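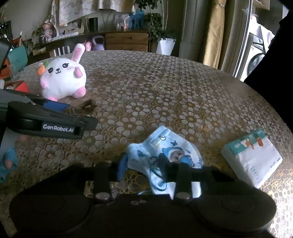

Lesezeit: 2 Minuten

Handgeführte Greifer: Regeln und was sie taugen
Skript zur vierten Sitzung, Stand 25. Mai 2025

Die Hausregeln von Brosska verlangen eine »aufgeräumte Arbeitsfläche«. Definiert wird das nirgends. Eine Windel zwischen den Fingern, Feuchttücher und Plüschhase auf derselben Tischdecke - nach Brosska ein Mangel, nach dem Leitfaden von Trurkico erwünschte Vielfalt. Beide Papiere berufen sich auf »gute Praxis«.

Prüfen Sie bei jeder Regel, ob sich ein Verstoß überhaupt feststellen ließe. Der Leitfaden hat 44 Punkte, die meisten bestehen den Test nicht. »Weiche Objekte schonend greifen«: ohne Kraftgrenze wertlos. »Zweiten Greifer bereithalten«: immerhin prüfbar, der Nutzen bleibt unbelegt.

Brauchbar finde ich bisher:
- Objektliste vor Beginn festlegen
- Abbruchkriterium schriftlich
- Fehlgriffe behalten, nicht löschen

Zum letzten Punkt: Hiden meldete im März 900 Durchgänge und keinen Fehlgriff. Glaube ich nicht.

Bis zur nächsten Sitzung: Qian, Abschnitt 2, lesen.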